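Kategorie: Vereinssport / Förderberichte

Zwischenbericht Jugendfußball Clilcombe, Stand Mo., 4. Dezember

Von den 900 Euro Fördermitteln sind 858 ausgegeben, überwiegend für Hallenzeiten. Ob das die Abwehr der U15 stabiler macht, bezweifle ich nach 2 Niederlagen in 5 Spielen weiterhin.

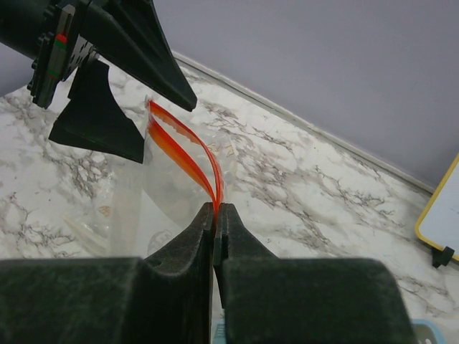
Trainingsbetrieb

Alun Wogan lässt seit Saisonbeginn höher pressen. Gegen Flitine ging das eine Halbzeit gut — danach fehlte die Kraft. Frau Nwankwo hält die Umstellung für gelungen, mir reichen die Ergebnisse dafür nicht.

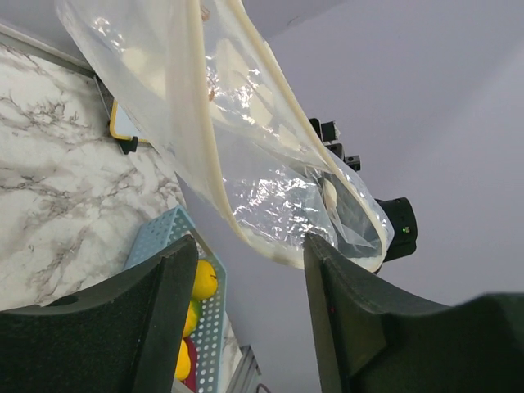
Durchsichtiger Beutel mit hellen Lebensmittelstücken

Über eine Verlängerung sollte erst nach dem Rückspiel entschieden werden.

Edeltraud Reuter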